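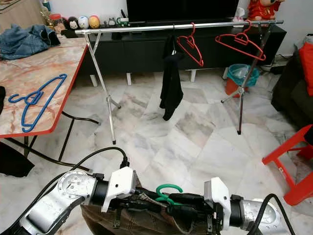
Drying rack with two red hangers and a black garment; a blue hanger lies on the table at left.

Zurnus Laundry Corner – read me first

Zurnus is a small collection of pictures of clothes drying at home. We are interested in the ordinary things: racks, hangers, and clothes that wait on a table or on a rail.

Contents
1,892 pictures from 76 homes. 1,253 of them have labels, the others are given without labels. Version of 2023-10-06.

Labels
rack – any standing frame with a rail for clothes. The legs belong to the rack, also when they have another color than the rail.
hanger – every hanger gets its own label, with its color. A hanger with nothing on it is still a hanger.
garment – we write the color and, if it is clear, the fabric (denim, knit). If the type of garment is not clear, please write only "cloth". Do not guess between shirt and trousers.
surface – table, sofa or stool, only when it is near the rack.

Television, figurines, jars and trash bins stay without label. We discussed this for a long time and Harish Solanki still does not agree.

Known problems
Black garments before a dark cabinet are difficult, and the lower border of the label is often too short. 102 pictures were corrected in July for this reason. Crumpled denim was sometimes labeled as "towel" – if you find more of these, please report the file number.

People
Labels: Afroza Liyanage, Eun-seong Shim. Checking: Dulce Villaseñor. Write to Dulce before you change the label list.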